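Packing Small Household Items in One Carton

Filed under: Storage and Moving
Updated 2025-06-13

Mixed small goods from a desk or shelf are harder to pack than books or plates. They differ in weight, some have hard corners, and bottles can leak. The method below uses one carton, one roll of tape and whatever soft items are going to the same address.

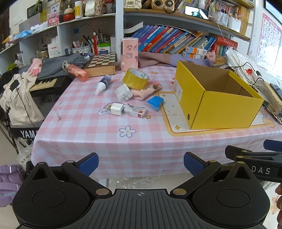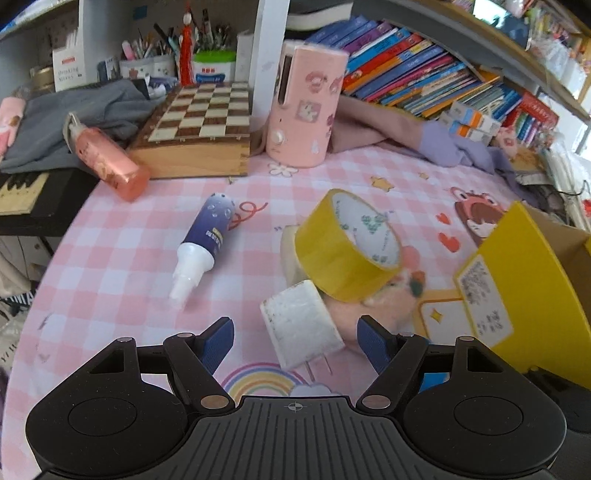
Start by grouping the items by hazard. Liquids form one group, anything electrical forms a second, and soft goods form a third. The groups should stay apart until each has been prepared. On a table laid out for packing, a charger and a spray bottle lying on its side can easily end up a short reach from each other, as they do on the checked cloth, and a weak nozzle seal is enough to put cleaner on the charger prongs. Stand bottles upright at one end of the table until they are bagged. Keep the tape near the carton and set it on edge so that it can be picked up with one hand.

Bottles

Turn the nozzle to the closed position. If it has no closed position, unscrew the pump, lay a square of plastic film over the neck and screw the pump back down over it. Wrap one turn of tape around the joint between collar and bottle. Put each bottle in its own sealed bag with the air pressed out. A drinking bottle should be emptied and left open overnight before it is capped and packed. A bottle of 280 ml or less can share a carton with dry goods if it is bagged twice. Larger bottles go in a separate carton marked LIQUID on two sides.

Chargers and adapters

Unplug everything an hour ahead so that it is at room temperature. Fold the prongs if they fold. If they are fixed, push them into a scrap of foam or a doubled piece of corrugated board and tape the scrap to the body of the charger. Exposed prongs will punch through a bag and scratch a plastic case. Coil the cable separately in a loose loop. A tight wrap around the charger strains the cable at the plug. Multi-socket adapters are bulky but light and can go near the top.

Choosing the carton

A used product box is acceptable if the corners are square and the flaps have no tears. Check any hand holes or cutouts and cover them from the inside if small parts are going in. The Remomel 187 and the Jilham single-wall carton are both adequate for a mixed load. The limit I use for a single-wall carton of this size is 11 pounds. Old shipping labels should be removed or covered completely.

Loading order

1. Tape the bottom seam with two strips, each running 3 inches up the sides.
2. Lay a folded towel or fleece in the base.
3. Put the heaviest rigid items in the center.
4. Stand bagged bottles against one wall, nozzle up.
5. Fill gaps with plush toys, socks or cloths.
6. Place chargers and adapters at the opposite wall.
7. Close the flaps and press lightly. If the center sinks, add more soft fill.

Wooden game boxes should be taped shut over a paper band. Tape applied directly to varnish can lift the finish, particularly in July heat. Kotport paper tape comes off more cleanly than plastic tape but does not hold in damp storage.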